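Plurnar: a word list of household talk

Hi, and thanks for opening the readme (most people go straight for the big file, and then write to me). Plurnar is a list of words and short phrases that people use at home and pretty much nowhere else. I mean the name your family has for the end piece of the bread, or what you call the drawer with the dead batteries in it, or the thing your grandmother yelled when it was time to come in. I've been collecting these for longer than I'd like to admit, first on index cards and then in a spreadsheet that got out of hand.

The current release has 3,815 entries. It was put together on Friday, March 26, 2021, and it replaces everything before it, so if you have an old copy with the green header row, please throw it out!

What's in the folder

entries.csv – the list itself, one entry per row
sources.csv – who sent what, by contributor code
notes.txt – my running notes, unedited, sorry
omby/ – the little script that checks the files
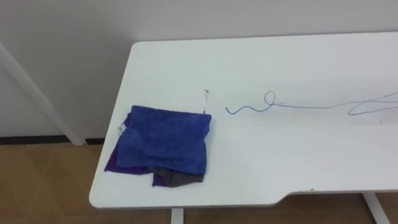 Each row in entries.csv has 6 columns: id, form, meaning, room, region, and contributor. Form is the word spelled the way the contributor spelled it. I don't fix spelling, even when I'm itching to, and even when two sisters sent me the same word in two versions. They each get a row. Meaning is in my words unless there's a star at the start, and then it's the contributor's own wording, which is usually better than mine.

Room is the column people ask about most. It says where in the house the word gets used, so kitchen, bath, stairs, yard, car (yes, the car counts as a room, we had a long talk about this and I won). If a word gets used all over the place, the value is "any". If the contributor didn't say, it's blank, and blank does not mean "any". Please don't fill in the blanks before you make a chart. Joscha Teuber did that with the last version and ended up with a very pretty map of nothing at all.

Region is where the contributor grew up, as they told it to me. Some wrote a town, some wrote "the north", one wrote "my aunt's place mostly". I left all of that alone.

How the words came in

The biggest share came through the paper form that Ute Hinrichs handed out at her evening class in Seidel. She's a far better interviewer than I am, and you can tell her rows right away because the meanings have actual stories in them. Next come the emails, and after that a box of letters that Chanida Nuchit typed up over two very long weekends in November. There were 300 letters in that box, some of them with drawings, and I still owe her dinner.
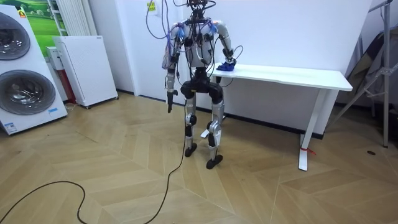 If you want only the stuff that was collected face to face, filter sources.csv on mode = "talk" and join on the contributor code. Mode "form" is the paper form and mode "mail" covers letters and email together. I know, I know, letters and email should be separate. By the time I thought of it the box had already been mixed in, and pulling it apart again would mean going back to the typed copies row by row. Maybe next winter.

Running the checker

Omby is a small script Pascal Brinkmann wrote for me. It needs Python 3 and nothing else. Go to the main folder and run:

python omby/check.py entries.csv

You'll get a list of warnings. Most are harmless. "Long form" means the word is more like a sentence, and I keep those. "Twin" means the same form shows up with two meanings, and I keep those too. The one to worry about is "orphan", where a contributor code has no match in sources.csv. There are 3 orphans in this release and I know about them, so you don't have to tell me. If you see more than that, your download probably went wrong, or you opened the file in a spreadsheet program and it ate the leading zeros. Import that column as text and you'll be fine.

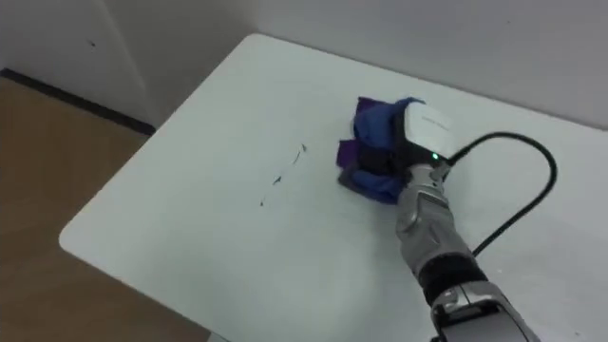 Things I'd be careful with

Please don't use this to say how common a word is. People send me the odd ones, because the odd ones are fun, and the plain ones stay home. You also get a lot of words from big families and hardly any from people who live alone, although the few I have from that group are some of my favorites.

Some entries are rude. I marked those with an "r" after the id, but my idea of rude may not be yours, so take a look through before you hand the list to a class of ten-year-olds.

Pralevier is the one region where I think something is off. Nearly all of its rows came from one street, and I suspect a few of them were made up at the dinner table just for me. They're good words, so they're in, but I'd leave them out of anything serious.

Using it and sending more

Use the list for whatever you like, as long as you say where you got it. Contributor names are not in the files, only codes, and please don't try to work out who is who. If someone asks me to take their words out, I take them out of the next release, and I'd be grateful if you'd switch to the new one when it appears.
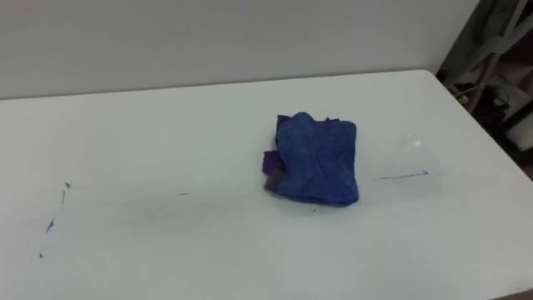 New words are always welcome – one per line, with the meaning and the room if you know it. Grigoris Vrettos looks after the inbox now and he answers everything, though not always fast. Tell him how your family spells it, and if there's a fight over the spelling, send both.

Changes since the last release

Added the typed letters
Split "bath" from "laundry"
Took out the green header row
Put back the word for cold toast, which I deleted by accident and heard about for months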